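Umthorpe Burial and Memorial Society
Minutes of the General Meeting, 29/04/2021

The meeting was opened at the small hall on Merkow Street. Minutes of the January meeting were read and accepted with one correction: the fee for opening a family grave is 600, and it was written wrongly as the yearly fee.

1. Accounts
The balance at the bank is 3,569. From this amount 1,481 must be paid to Vuvetti for the repair of the chapel roof. The invoice was checked against the offer and is correct. Payment was approved by all present.

2. Death notices
The society receives many questions from families about how to write a notice for the newspaper. It was proposed to prepare one page with simple guidance: full name, age, place of birth, the closest relatives, and the time and place of the service. The text should be kept to 100 words, as longer notices cost the family more. Members asked that the page also says clearly who must confirm the death before the notice is printed. 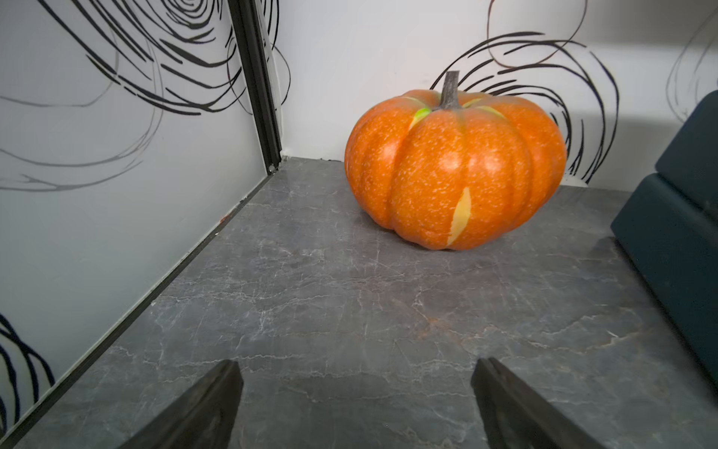
A member replied that 100 words is too short for large families, and that in her own case three grandchildren were left out and this caused bad feeling for a long time. She asked that the limit is only a recommendation. This was agreed, and the page will say so.

3. Panagiotou plot
The family has written again about moving the headstone to the east side. The old map and the register do not show the same border. The meeting decided to ask the parish office for its copy before any answer is given — the family will be informed by letter that the matter is still open.

4. Register of graves
The copying of the old register continues. Two books are finished. The handwriting in the third book is difficult, and names which cannot be read with certainty will be marked in pencil and not guessed.

5. Other matters
The gate key must be returned to the hook after each funeral.

The meeting was closed after item 5. Date of the next meeting will be sent by mail.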